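An Afternoon at Plukard, Where the Robots Practice Before They Work 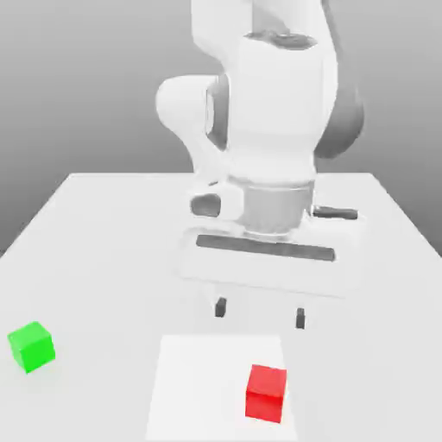 Darlene Fortin told me before we had even found the coffee that she'd come expecting to see boxes flying around a warehouse, and that watching an arm learn to deal with a couple of cubes on a computer screen had held her in her chair a good deal longer than any warehouse would have. She had driven in from the far side of Boltimville for the Plukard open day, and she meant to get her gas money's worth.

I had driven in too, on a hot June morning, with the windows down and no real idea what I was going to. Plukard occupies the back half of a former shoe warehouse out past the rail yard, and if you miss the turn (I did, twice) you end up at the county salt shed. By 11 the lot was full and people were parking on the grass.

Most of the morning belonged to Tamuno, which is the name of the software the place is built around. It's a simulator, a make-believe tabletop where a make-believe white arm can get things wrong all day long without breaking anything. On the big screen that table was nearly bare, just a red cube sitting on a faint square patch and a green one way off to the left, with the gripper hanging open over it all. I'll admit I had hoped for something fancier. But then our guide, a soft-spoken young woman with her sleeves rolled up, began explaining what the arm has to work out for itself, and I got interested in spite of my feet, which were killing me.

It has to work out where a cube is, to begin with, and which way it's turned, and how to come down on it without knocking it sideways. A toddler does this before breakfast. The arm, she said, had gone through 2,000 tries the night before, and got it right on 693 of them. Somebody behind me whistled, and I couldn't tell whether he was impressed or sorry for it. She seemed pleased, anyway! The week before, she told us, the count hadn't been worth writing on the board.

After lunch (ham sandwiches, very good pickles) they let us take turns at the controls. There were 19 of us in my group and one joystick, so there was plenty of time to visit. When my turn came I steered the gripper straight into the table, and then did it again from the other side. Darlene went after me and had the thing hovering nicely over the red cube in no time, which she put down to years of running a sewing machine with a bad pedal.

The last stop was Gronisum, the room where they keep the real arm and where whatever has been learned in Tamuno gets its first try in the solid world. Friction is the trouble there, our guide said, along with dust, and the afternoon sun coming in at the window, and a table leg they've had to shim with a folded seed packet. I asked why they didn't buy a better table. She said they'd grown fond of this one, and that a customer's table probably wouldn't be level either.

Plukard plans to open its doors again in the fall. Wear comfortable shoes, and watch for the turn just past the feed store.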